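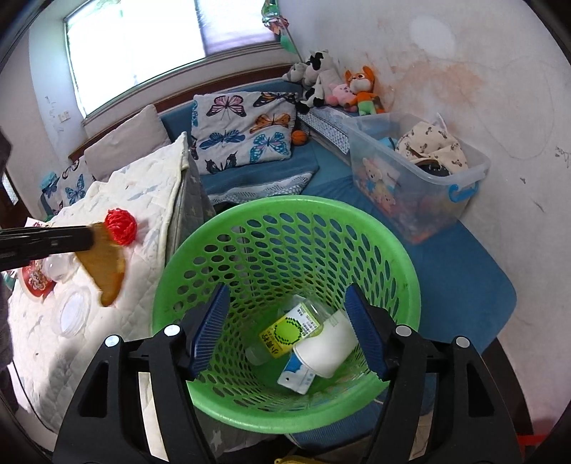 Learn > Young Readers > Machines > How a Robot Is Shown What to Do

How a Robot Is Shown What to Do

Category: Robots and Automation, Reading Level 3

A robot does not know how to put a toy in a basket. It has motors that can move and cameras that can take in light, and a computer that can do arithmetic very quickly. Before it can tidy a bed or a bedroom floor, it needs to learn which movements belong together and when to make them.

One way to teach a robot is to write instructions. A person called a programmer types out every step: move forward, open the fingers, move down, close the fingers, lift. Written instructions work well in a factory, where each part arrives in the same place each time. They work less well in a home. A sock may be flat in the morning and rolled into a ball by the evening, and the basket may have been moved to the other side of the room.

A second way is to show the robot. Engineers call this "learning from demonstration." A demonstration is a careful showing of how something is done. You have probably learned this way yourself, when a grown-up tied a shoelace slowly in front of you and then let you try.

Showing by hand

At Dretside, where this guide was prepared, many lessons are recorded with a hand-held gripper. A gripper is a simple robot hand. Ours has two fingers that open and close. The person giving the lesson holds it and does the job with it, using the gripper's fingers in place of their own. A camera on the gripper records the view from the hand.

The camera is placed there for a good reason. If the robot will later wear the same kind of gripper and the same kind of camera, what it sees will look very much like what was recorded during the lesson. The computer can then compare the two.

The inside of each finger has a pad with ridges. Ridges help a gripper hold on, in the same way that the bottom of a sneaker helps you stay on your feet. A soft cloth is harder to manage than a block. It bends, it hangs down, and one corner can stay behind on the rim of the basket after the rest has gone in. For this reason our teachers give many lessons with cloth.

Showing by remote control

Some lessons are given from a distance. The teacher moves a pair of handles, and a robot arm copies the movement. This is called teleoperation. "Tele" comes from a Greek word meaning "far," and you will find it again in "telephone" and "television."

Remote control has one clear advantage: the robot's own arm does the moving, so the lesson contains only movements that the arm is able to make. A person's wrist can turn in ways that some robot arms cannot. Remote control is also slower, and new teachers need time to get used to the handles. Our project, which is named Bikitz, uses both methods — the hand-held gripper for most lessons in homes, and the handles for lessons at the workshop.

How many times?

A child may need to see a thing done only once or twice. A robot needs more. For the Bikitz tidying lessons, each teacher was asked to record 200 demonstrations. Objects were moved between turns so that the robot would not learn just one arrangement of the room. If the basket were always on the left, the computer might learn "go left" when we wanted it to learn "go to the basket."

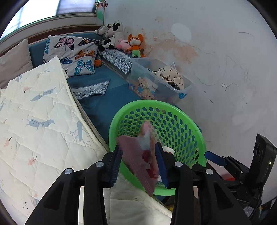

Peninah Mfinanga asked us whether a teacher should throw a lesson away after dropping something, as she had dropped the same sock twice in one turn and thought she had spoiled it. She was worried that the robot would learn to drop socks too.

Her question is an important one. A lesson in which the object falls and is left on the floor is usually set aside. A lesson in which the object falls and is then picked up again may be very useful. It shows the robot what to do after a mistake, and robots make a great many mistakes. In one group of recordings, 19 lessons included a drop followed by a second try, and all of them were kept.

What happens to the lessons?

Each recording is stored as pictures and numbers. The pictures hold what the camera saw. The numbers tell the computer where the gripper was and how wide its fingers were open. A program then studies the recordings and looks for patterns. It may find, for instance, that the fingers nearly always open when the gripper is over the basket.

This stage is called training. After training, the robot is given a turn of its own, with a person standing by who can stop it at any moment. If it goes wrong, the teachers look at where the trouble began — and then record more lessons of that kind.

Words to know

Gripper: a robot's hand, often with two fingers.

Demonstration: showing how a job is done.

Teleoperation: moving a robot from a distance.

Training: the stage in which a computer studies many lessons.

Try it at home

Ask a grown-up for a pair of kitchen tongs. Use them to put a sock, a small ball and a paper cup into a basket, one at a time. Notice which object you had to grip twice. Then close one eye and try again.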